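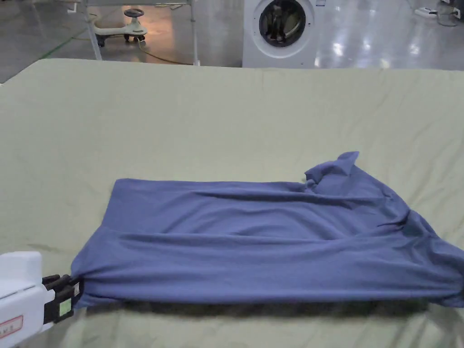
24 January 2019, folding room, late shift

Blue shirts again. The Sotano order is nearly all blue shirts this month, so the trial is run on blue shirts, and any opinion we form of the equipment will be an opinion about blue shirts. I wrote this in the shift log as well, in fewer words.

Corner grips were the whole of the first hour. The jaws take hold of a corner well enough when there is a single layer to take. With two layers or more the upper one slides against the lower, and the fold comes out skewed by the time the shirt is laid down again. By hand I would correct that with the other palm and not notice I had done it. With the gripper it has to be a separate movement: release, lift, take hold again nearer the seam. The Drallik procedure has no line for it. I have asked for one to be added after the line on squaring the sleeves.

Second problem, the far end. If you pull the near corner straight, the slack travels along the garment and collects at the opposite end, where it stands up. Pressing it down only moves it back. What works is to lift the near corner a little and draw it away while the cloth is off the surface. Wrote it down. The morning shift found the same thing with towels, according to the log, but put it under "other remarks", where it was never going to be read by anybody planning the next version.

The rate. Before the trial the expected figure for this room was 52 shirts an hour for each person at a table. It is still on the sheet by the door. During trial hours it is suspended, which was agreed in September and put in writing, and I have kept my copy. Suspended is not the word the weekly report uses. The report shows trial hours as zero output, so on paper the room has become worse at its job since the equipment came. I raised this with the office today for the second time. The reply is that the totals come straight out of the Trekico software and that a separate code for trial work can be set up at the next update. No date for the update.

Pay is unaffected. I checked the slip against the hours: base, late supplement, and the trial allowance on a line of its own. The piece bonus is paid as the average of the previous period. Fair for those of us who were quick in that period. Less so for anyone who was off sick for part of it, and I have put this forward as a point for the next staff meeting.

Hands. Less ache across the fingers at the end of the shift, more in the forearm and the outside of the elbow. Folding by hand spreads the work over both arms. The gripper concentrates it. I tried holding my elbow closer to my side in the second half of the shift and this was better, although it shortens the reach and long sleeves then need a step to the left. A lower table would solve it for me and make it worse for anyone taller. The tables at the Cáceres site can be raised and lowered. Ours cannot. Request submitted, third item on the form.

Cloth on the working surface: the pale green is an improvement on the white we had in the first weeks. Blue on green is easy on the eyes and the edge of a shirt can be found at a glance. The cloth does wrinkle, however, and a wrinkle underneath can be picked up together with the garment. Smoothed it between pieces. Suggested clips at the corners. I would rather have it stretched tight than have to iron it.

Break taken late. Talk at break was about the same thing as always, namely whether we are teaching something that will replace us. The official position, from the first meeting, is that the folding arm will take the simple flat pieces and that people will keep shirts, repairs, stain checks and anything with buttons. I have no reason to think this was said in bad faith. I do notice that the trial was to begin with flat pieces and is now mostly shirts. The list of what is "simple" has been revised since the meeting and the revised list was not discussed with us. I have asked for it in writing.

My own view, for the record of this diary and nowhere else: the work will change more than it will shrink, at least at first. Folding is the part of the shift in which my hands do the thinking and I can listen to the radio. Checking is different. It needs the eyes all the time. If folding goes and checking stays, the shift will be the same number of hours with none of the easy ones in it. The plan as it stands counts posts and hours and says nothing of that.

Second half of the shift: crumpled starts. Each piece is dropped on the surface as it comes and has to be opened from there. Slower than I had expected. The trick, as far as I have one, is to look for a hem before touching anything. Gripping the middle of the bundle brings everything up together and you learn nothing about where the edges are.

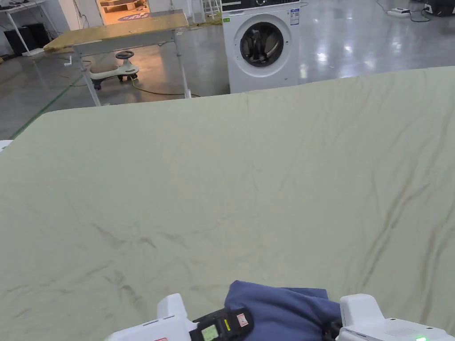 Who decides when a fold is good enough?

At present, the person at the table decides, and the sorting bench can send a piece back. Under the plan the machine will pass its own folds by measuring the finished outline, and the bench will only see the ones it rejects.

I do not like the second part. An outline can be square with the collar crushed inside it. I have folded enough shirts to produce one of those on purpose, and at the end of the shift I did so, left it on the bench and asked for it to be measured tomorrow along with the others. We will see what comes back.

Running total for the room is 398 recorded folds. The target for the first stage is 2,000. At this pace it will run well past the date in the plan, and I expect that somebody will propose longer trial hours. I would agree to longer hours with a change of task in the middle. I would not agree to a full shift on the gripper, on account of the elbow.

Small things. Status light on the gripper needs to be somewhere the wrist does not cover it when the arm is turned. Cables on the floor to be taped down or moved to the wall, reported. Spare jaw pads are in the second drawer and not in the first, whatever the label says.

Tomorrow: towels in the first half, shirts after the break. Take the elbow support. Ask again about the report code.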